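Pera Desk Trays: Your Questions, Answered

Hello and welcome! This page has grown a good deal from the handful of notes we first put together, mostly thanks to the people who write in to us with questions we hadn't thought of (please keep them coming). It covers the Pera, our square catch-all tray for pens, screws, keys and all the other small things that wander around a desk or a workbench. If you've just bought one, start at the top. If you've had one for years and only want to know how to get ink out of the corner, skip down to the cleaning part.

What is the Pera tray for?

Small things you reach for often. We make it shallow on purpose so that you can see everything in it without digging, and so that a marker or a short pencil can be picked up between two fingers. People use it for sewing notions, for hearing aid batteries, for guitar picks, for the odd bits left over when you put a bookcase together. Anel Nel, who looks after our orders, keeps hers by the front door and swears she hasn't hunted for her car keys in years, although we've seen her do it twice.

It isn't a good tray for paper. Receipts curl up against the rim and then everything else gets buried underneath. If you're mostly storing paper, the Modise letter tray will make you a lot happier.

How big is it, and how much can I put in it?

Each side is 16 centimeters, measured along the outside. The mounted version will hold up to 1000 grams, which is a great many pens. Most people run out of room long before they run out of strength, so please don't lie awake over it.

That said, we'd gently encourage you to put in less than you think you need. Go through your pens, scribble with each one on the back of an envelope, and throw out the ones that skip. It's a pleasant way to spend a quarter of an hour, and you'll probably end up with one good marker, a pencil, and something to cut tape with.

Does it have to sit square to the edge of the desk?

Not at all! We get this one a lot, and I think it comes from the photos in our old catalog, where everything was lined up like a school picture. You can turn the tray any way you please. Plenty of our customers like it set at an angle, with one corner pointing toward them, so it looks like a diamond from where they sit. A pen laid in it that way can point more or less straight at you, which feels natural for some hands and odd for others. Try it for a week each way and see which one you stop noticing.
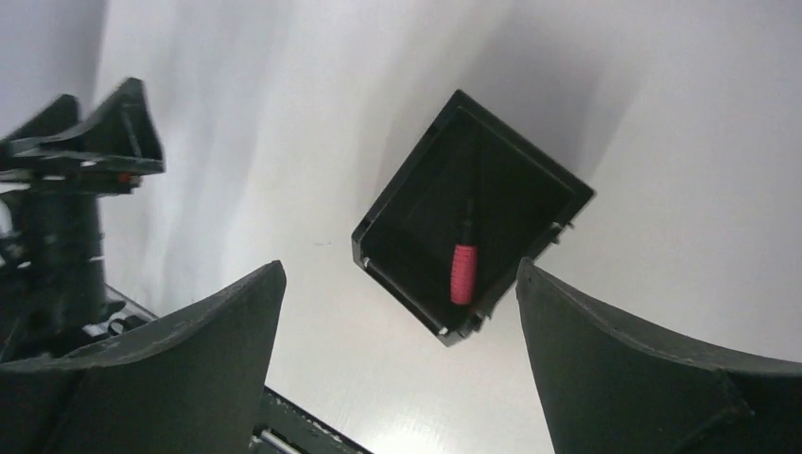

If you do turn it, think about where your sleeve goes. A corner that sticks out toward the keyboard will catch a loose cuff sooner or later, and then you'll be on your knees collecting thumbtacks. Slide it back a hand's width from where your wrist rests and you should be fine. Left-handed folks, the same goes for you on the other side, and you may want to turn your pens around as well so the caps face away.

Why do you only sell it in black?

We did try others. There was a cream one that showed every pencil smudge, and a nice green that never came out the same twice. Black hides ink and scuffs, and bright things are easy to find against it. A red marker practically waves at you. Dark things are another story, I'm afraid. Black caps and little black screws do tend to disappear down there, especially in the evening with just a desk lamp on. If you have a lot of those, cut a piece of pale felt to fit the bottom. Pieter Shabalala in our workshop uses a scrap of an old tea towel and it does the job beautifully.

Can I mount it under a shelf or on the side of my bench?

Yes, with the mounting kit, part number 3713. In the bag you'll find 4 screws, the bracket, and a small card of instructions. The screws are short, for boards of ordinary thickness, so do check the depth of your shelf before you begin. Start all of them by hand, a couple of turns each, and only then tighten them up. If you drive the first one home right away, the last hole never seems to line up.

Please don't use glue or double-sided tape in place of the bracket. We've had some sad letters.

I lost one of the little screws. Can I get another?

Of course. Write to us, mention the part number, and Anel will pop a spare in the mail. There's no charge for a screw or two. Before you write, though, run a magnet along the floor under the bench and look inside your slippers.

How do I clean it?

Tip everything out, wipe it with a damp cloth and a drop of dish soap, and dry it. An old toothbrush is good for the corners where the rims meet the floor. For dried marker ink, a little rubbing alcohol on a cotton swab usually lifts it, but try a small spot on the underside first. Please keep it out of the dishwasher, as the heat can warp the rims.

Pencil dust is the thing that builds up most. A quick wipe once a month is plenty.

My markers roll around. What can I do?

Round barrels will roll in any tray, I'm sorry to say. The felt liner mentioned earlier helps a great deal. So does a rubber band wrapped twice around the barrel, which has the added benefit of making a slippery marker nicer to hold. Our Drunadik divider strips press in between two rims and give you a narrow lane for pens, with the rest left open for clips and such.

Will it fit in a Pustska drawer?

It fits in the wide one, with a bit of space beside it for a ruler. It doesn't fit in the narrow one, however you turn it, and we've had three people in the workshop try.

Are you bringing back the lid?

We hope to have it again in October. The earlier lid was a touch too snug, and Pieter has been shaving tiny amounts off the pattern ever since. If you'd like a note when it's ready, send us your name and we'll add you to the list.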